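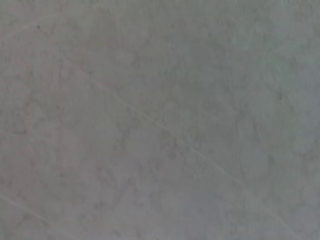

So my project this term was stains. More exactly, how a gray worktop gets marked up over time and whether you can describe that in a way two people would agree on. I picked it in April because I figured it would be easy. It was not easy!

The surface belongs to the Culell workshop, which our class shares with the Ruddock print group. I drew a grid on tracing film - 609 squares in all - and laid it over one section of the top. Every square got a score from 0 (clean) to 5 (you'd want to scrub it). I did the whole grid once in the morning and again after lunch, and I gave 132 squares a different score the second time. Same surface, same person, same pencil. That kind of took over the project.

My best guess is the light. Gray sounds like the plainest color there is, but up close it drifts a lot, and a blotch that looks dark against a pinkish patch can pretty much vanish against a greenish one. I also had trouble with edges, because cloudy marks don't really have any (I started tracing one with a marker and gave up).

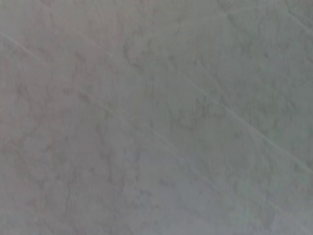 *Figure 2. Close view of the mottling, warm gray at left and cooler gray toward the upper right.*

For round two I dropped the 0 to 5 scale and used three words: pale, middle, dark. Only that. The scores matched way better, though I lost a lot of detail and my Pritness notebook is now mostly the letter M. Scratches got their own sheet, since a thin line can cross a bunch of squares without making any of them darker.

If I did this over I'd use one lamp, keep it in one spot, and get a second person scoring from the start. I'd also make the squares bigger - my neck still hurts.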